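Odiso Hand Gripper Build Guide
Section 5: Cables, Clearance and First Practice Session

Last updated: May 2021

Print this page | E-mail this page

You should arrive here with two assembled grippers, two cables and all the screws the kit came with, less whatever went under the bench. If the jaws still bind when you squeeze the handle, go back to Section 4. They will not loosen up out of politeness.

5.1 Before you plug in

1. Label both ends of each cable L and R. You will remember which is which for one afternoon.

2. Check that the gray plate on top of each gripper is tight. The left and right plates are different sizes in the Pisbridge version of the kit. If yours match, you have the older parts and can skip the note in 5.3.

3. Squeeze each handle fully and let go, 12 times. The jaws should close flat against each other and open without a click. One click means a burr on the slide. Several clicks mean the slide is in backward.

4. Plug the left cable into port 1 of the Poltum board and the right cable into port 2. Turn the board on last.

CAUTION: Don't unplug a gripper while the board is logging. It won't hurt the gripper, but the file will be ruined, and the board will report "Session OK" anyway.

5.2 Routing the cables

5. Let each cable leave the table on its own side. They should never cross in front of you.

6. Leave enough slack to reach the far edge of the table with both arms. Stand up and try it. Then sit down and try it, if you plan to sit.

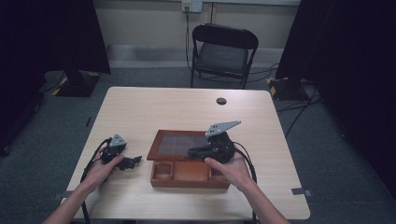 Slack is where most first builds go wrong. Too little and the cable tugs your wrist at the end of every reach; too much and it wanders onto the work and gets picked up with it. Let the left one loop down the side and over the front edge of the table, and bring the right one down past your hand toward the front right. With a divided tray in the middle, both sets of jaws can get at it and the cables stay out of the compartments. A bare forearm also helps, as sleeves catch on everything.

7. Tape any cable that runs across the floor. The Khumalo workshop on the second floor keeps a roll by the door, and would like it kept there.

NOTE: Extension cables longer than 80 inches have given us dropped readings. The shorter ones cost less too, so this is an easy rule to follow.

5.3 First practice session

8. Put something dull on the table. A tray with compartments is good because it gives you edges to aim for. Glassware can wait.

9. Start a log and hold both grippers still for 13 seconds. The board uses this to find its zero. Scratching your nose counts as movement.

10. Move one object from left to right, then back. Use one gripper at a time until you stop knocking them together.

11. Stop the log and open the file. A clean short session has 294 rows or more. Fewer means a loose plug, nearly always at the board end.

NOTE: The larger plate sticks out farther than you think. Keep the grippers a hand's width apart at the top, even when the jaws are close together.

If the jaw reading drifts, repeat step 9 before you touch any screws. Adjusting the screws first is more satisfying and will cost you the evening.

Continue to Section 6: Mounting the Jaws on the Arm.

Comments (3)

benchrat: Step 3 should be in bold. Mine clicked, I ignored it, and I rebuilt the slide in December with cold fingers.

solder_and_sorrow: Does the zero step need both grippers plugged in? I only finished the left one.
Reply from the author: Yes, or port 2 throws an error. Finish the right one.

m4screws: "Session OK" got me twice. Any plan to fix that?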